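3.2 Breakfast habits and bread waste

Households in Skernska kept a bread diary for 2 weeks in March. Of the 592 diaries handed out, 49 came back blank and were left out.
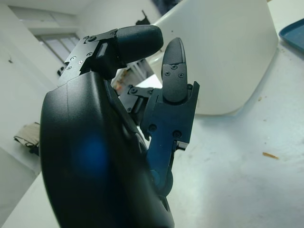

Each entry gave the time of day, the number of slices eaten and what was thrown away. Crusts were counted as waste only if they went in the bin; those fed to birds were listed separately.

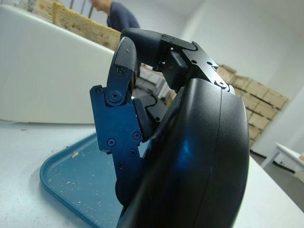
Figure 4. Close side view: blue bracket with screws, black housing.

Homes that froze part of the loaf wasted less than those that kept it all in a bread bin. The gap was widest for loaves over 500 g. Toasting was the most common use for older bread, mainly at breakfast.
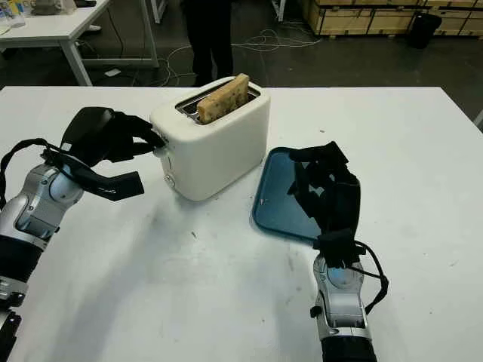
Diaries from the Dafis estate were filled in less fully on Thursday, when bins are emptied there, and we treat that day's figures with care. Loaf size was taken from the wrapper where one had been kept.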